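Die ruhige Hand

Als Yufang Gu in die Halle hinter dem Bahnhof kam, war es im Juli, kurz nach sechs Uhr früh, und die Kaffeemaschine machte schon wieder dieses Geräusch, das alle für den Kompressor hielten. Sie mochte die Stunde, bevor die anderen kamen. Sie hängte ihre Jacke über den Stuhl, setzte sich an das Pult mit dem kleinen Steuergriff und legte erst einmal beide Hände flat auf die Tischplatte, so wie ihr Großvater es getan hatte, bevor er ein Uhrwerk öffnete. 

Bei Trarnard hatte man sie eingestellt, weil sie geduldig war. So stand es zwar nicht im Vertrag, aber Dehua Pan, der die Abteilung leitete und selbst gar nicht geduldig war, hatte es ihr am ersten Tag gesagt, zwischen Tür und Angel und mit einem Brötchen in der Hand. Ihre Arbeit bestand darin, dem Arm zu zeigen, wie man etwas aus einer Kiste holt. Sie führte den Griff, der Arm folgte, und alles, was sie tat, wurde aufgezeichnet, auch das Zögern, auch die Umwege. 800 Griffe hatte Cultero bestellt, der Kunde, und 140 davon waren brauchbar. Die übrigen, die sie bisher gemacht hatte, waren zu hastig gewesen oder zu zaghaft, oder sie hatte mittendrin niesen müssen.

»Du denkst zu viel«, sagte Bence Nyitrai, der gegen sieben hereinkam und sich, wie jeden Morgen, rittlings auf den Stuhl neben ihr setzte. »Stell dir vor, es wäre deine eigene Hand.«

»Meine eigene Hand wiegt nicht so viel wie ein Klavier.«

»Dann stell dir vor, du wärst ein Klavier.«

Sie musste lachen, und der Arm, der ja alles mitmachte, lachte gewissermaßen auch, ein kurzes Zittern in der Luft, und damit war auch dieser Griff verdorben. Bence löschte ihn und holte zur Wiedergutmachung Kaffee.

Es war nicht so, dass sie die Bewegung nicht gekonnt hätte. Sie konnte sie im Schlaf, und manchmal machte sie sie auch im Schlaf, wie ihr Haiyan Yuan erzählt hatte, mit der sie sich die Wohnung teilte und die eines Nachts in die Küche gegangen war und durch die offene Tür gesehen hatte, wie Yufang auf dem Sofa lag und mit drei Fingern langsam etwas Unsichtbares aus der Luft hob. »Sehr vorsichtig hast du das gemacht«, hatte Haiyan gesagt. »Ich wollte dich gar nicht wecken. Ich wollte erst sehen, wo du es hinstellst.«

Darüber hatte Yufang lange nachgedacht. Wo stellte sie es hin? Am Pult dachte sie immer nur an das Zupacken, an den einen Augenblick, in dem die Finger sich schließen, und alles danach war ihr bloß noch Heimweg gewesen. Ihr Großvater aber hatte, wenn er ein Zahnrad aus dem Gehäuse nahm, schon vorher auf das Tuch geschaut, auf die Stelle, wo es liegen würde. Erst das Tuch, dann das Rad. Als Kind hatte sie das für eine Marotte gehalten – er hatte ja noch andere, er grüßte zum Beispiel jede Uhr, die er reparierte, mit einem kleinen Nicken – und nun saß sie hier, viele Jahre später und einen halben Kontinent weiter, und hätte ihn gern gefragt.

Gegen zehn kam Baptiste Gautier von Cultero vorbei, um zuzusehen. Er war ein freundlicher Mann mit sehr sauberen Schuhen, und er stellte sich so hin, dass er niemandem im Weg war, was die wenigsten Besucher fertigbrachten.
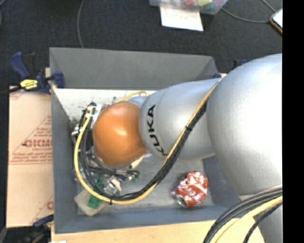 Yufang nahm den Griff wieder in die Hand und spürte, wie er sich, nach all den Wochen, genau dort warm anfühlte, wo ihr Daumen lag. Sie wollte sich diesmal Zeit lassen, so viel eben nötig war, und wenn Herr Gautier darüber seinen Zug verpasste, dann fuhr gewiss noch ein anderer. Rechts unten in der grauen Kiste lag die rote Getränkedose auf der Seite, verbeult und zerknittert, mit dem silbernen Ende schräg nach vorn, und über der Kiste hing der Arm mit seiner orangefarbenen Haube und dem großen Kabelbogen, der ihr immer ein wenig wie eine schlecht gebundene Schleife vorkam. Sie sah die Dose nicht an, oder doch nur kurz. Sie sah auf die Stelle, wo die Dose hinsollte, neben dem Pult, ein leeres Fleckchen Ablage, über das sie bisher nie nachgedacht hatte, und sie nickte, ganz klein, so dass es hoffentlich keiner merkte.

Dann bewegte sie die Hand.

»Oh«, sagte Baptiste Gautier leise.

Bence sagte nichts, und das kam selten genug vor. Der Arm senkte sich, ohne das übliche Zaudern, er fand die Dose, hob sie heraus und trug sie hinüber, wie man ein schlafendes Kind vom Auto ins Haus trägt, und als er sie abgesetzt hatte, blieb er noch einen Moment darüber stehen, weil Yufang vergessen hatte, loszulassen.

»Behalten wir den?«, fragte Bence.

»Den behalten wir«, sagte sie.

»Mit dem Nicken?«

Sie wurde rot bis an die Ohren. »Das Nicken zeichnet er doch nicht auf.«

»Wer weiß«, sagte Bence und schrieb eine 141 auf den Zettel an seinem Bildschirm. Dann stand er auf, um die Dose zurückzulegen, und fragte im Gehen, ob Herr Gautier es nicht auch einmal versuchen wolle. Der schaute auf seine Schuhe, dann auf den Griff, und zog schon die Jacke aus.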